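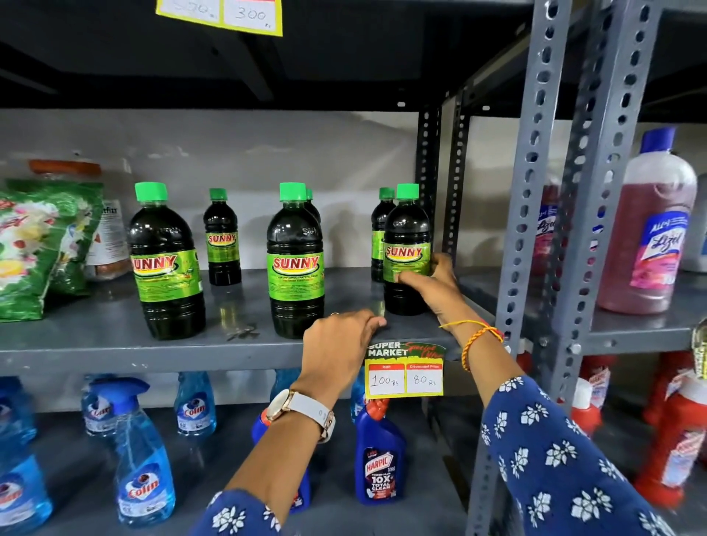 Can a robot fill and straighten shop shelves yet?

Ojārs Vītola
I help in a small shop, and the cleaning shelf takes the most of my evening. Green SUNNY bottles stand one behind the other, Colin sprays are on the board below, and the price tags hang in front of the goods. Is there a machine which can do this for less than 2000 dollars?

Zutgate
Not for this money. An arm can move one kind of bottle if the bottles stand in a row. Soft pouches are much harder, they lean and slide. At my work we tried for 20 evenings and a person still had to finish.

flomgate
just get a robot vacuum for the floor lol

Vurkex
I agree with Zutgate. Please ask any seller to show it on your own shelf, with the tags left hanging. Reaching to the back between the metal posts is where ours stopped.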